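Ticket: Lines shift sideways partway through large prints
Product: Sistau layout software
Component: Print / tiling
Status: Resolved
Opened by: Lerato Hendricks
Assigned to: Vusumuzi Chauke

Lerato Hendricks
I draft bag and apron patterns in Sistau and print them full size on a roll-fed inkjet. Since the December update, anything longer than one sheet comes out with a sideways shift. The first sheet is correct. On the second sheet every vertical line starts 6 mm to the right of where it should be. On a third sheet the error is 6 mm again, in the same direction, so it adds up. Horizontal lines are fine and the scale is fine. The 200 mm test line measures 200 mm on every sheet.

Steps:
Open any pattern longer than one sheet.
File, Print, Tiled.
Paper size set to Custom, margins set to 5 mm on all sides.
Print with overlap on.

Expected: lines meet across the overlap.
Result: lines miss by 6 mm.

I have restarted both machines, reinstalled the printer driver, and printed from a second user account. No change.

Vusumuzi Chauke
Thank you for the clear steps. Please send:
– the driver name and version
– the print log (Help, Logs, Last Job)
– whether the shift shows up in the on-screen preview
– whether it shows up in a PDF made with Export, Tiled PDF

Lerato Hendricks
The driver is the one that came with the Nel plotter package. The log is attached. The preview looks right. The exported PDF also looks right when I open it in a viewer, and it prints with no shift if I print it from the viewer. The fault only appears when I print directly from Sistau.

Vusumuzi Chauke
That rules out the pattern file and the tiling math, which is shared by the PDF export and the direct print. The log has this near the top of each page block:

page 1: origin_x = 5.0 source = user
page 2: origin_x = 11.0 source = driver
page 3: origin_x = 17.0 source = driver

Page 1 uses your margin. From page 2 on, Sistau asks the driver for the origin and then adds the driver's own offset to the last value. It should read the value fresh for each page. I will try to reproduce it here with the same driver.

Two things to try in the meantime. First, turn off Use Driver Margins in Preferences, Output. Second, clear the saved profile for this printer, since the update carries old profiles over and some of them hold a leftover offset.

Lerato Hendricks
Turned off Use Driver Margins. No change. Cleared the profile. The shift on page 2 is now 6 mm to the left. Put the profile back from the backup and it went to the right again.

Vusumuzi Chauke
The sign change is useful. It means the offset is stored in the profile with a direction, and an empty profile falls back to the opposite one. I can reproduce both cases now. A shift to the right needs a profile made before the update. A shift to the left needs an empty profile. A profile made in the old version with borderless printing turned on gives no shift at all, and that is probably why we did not catch it in testing.

Raised with development as an internal defect. Priority set to normal as the PDF route works.

Gerrit Buthelezi
Adding myself to this ticket. Same fault on a different plotter, also with the Nel driver. I print signs, with jobs up to 54 sheets, so by the end of a long job the lines are nowhere near the paper. Exporting to PDF first does work but it drops my page labels, and with that many sheets I need them.

Vusumuzi Chauke
Gerrit, the missing labels are a separate setting. In Export, Tiled PDF, open Marks and turn on Sheet Labels. It is off by default and does not copy its value from the Print window. I agree it should.

Gerrit Buthelezi
Labels are there now, thank you. I still need the direct route fixed – the PDFs are very large and the plotter takes a long time to start on them.

Vusumuzi Chauke
Development has a test build. The change is in how the origin is read: it is now taken once, at the start of the job, and used for all pages. Both of you should have a download link by email. Please install it next to your current version, not over it. Use a new profile for the test and leave the old one in place so we can compare.

Lerato Hendricks
Test build installed, new profile made. Printed the two-sheet apron front with 5 mm margins and overlap on. The lines meet. Printed the same job with the old profile and the lines also meet. The log shows origin_x = 5.0 on both pages, source = user. I have not tried borderless yet. Worktable this afternoon:
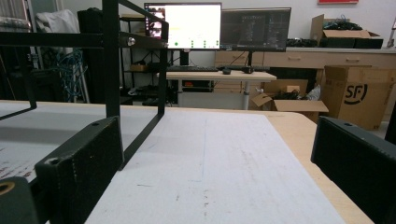 Gerrit Buthelezi
Test build works for me on short jobs. On the long one the lines stay true to the last sheet, but the log now prints a warning on every page, "driver origin ignored". Is that safe to leave?

Vusumuzi Chauke
Yes. The warning only says that the driver offered a value and Sistau did not use it. It will be moved to the detailed log level in the release so it does not fill the file.

Remaining before close: borderless printing with an old profile, and a check on mixed page direction, where some sheets are turned sideways to save paper.

Lerato Hendricks
Borderless with the old profile is fine. I do not use turned sheets.

Gerrit Buthelezi
Turned sheets are fine here. Tested with labels on and off.

Vusumuzi Chauke
Fix merged for the next release. Setting to Resolved. If you cleared a profile while testing, make a new one after you install the release, as empty profiles will still show the wrong default margin in the Print window until you save them once. That display fault has its own ticket.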